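Chapter 11
Drinking, Eating and Other Things You Will Do Badly at Mile 20

Most beginners train their legs and leave the stomach to fend for itself. The stomach remembers this, usually late in the run.

Take the Dridside Long Course, a flat race with a pleasant lake and a finish line next to a parking garage. Its 2,749 starters had all read the athlete guide, or at least owned it. Plenty of them had practiced changing a tire in the dark. Far fewer had practiced swallowing anything at race pace, and the portable toilets along the run course did steady business.

This chapter treats fueling as a skill. Like swimming in a straight line, it improves with repetition and looks easy from the shore.

Before you read on, pour yourself a drink and write down what you had on your last long ride. If the answer is "coffee, then hope," Section 11.2 was written for you.

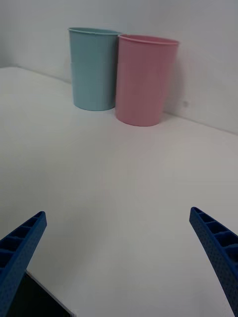

11.1 How Much Is Enough?

Sweat rate varies a great deal from one athlete to the next, so your training partner's bottle plan is about as useful to you as your training partner's shoes. Weigh yourself before and after a one-hour ride, without stopping at the bakery. A loss of 1,000 grams, with nothing drunk and no bathroom break, means you sweated out close to a liter.

Repeat the test on a hot day and on a cool one. The two results will disagree. Keep both, and label them, or by June you will be left with a pair of mystery numbers and a strong opinion.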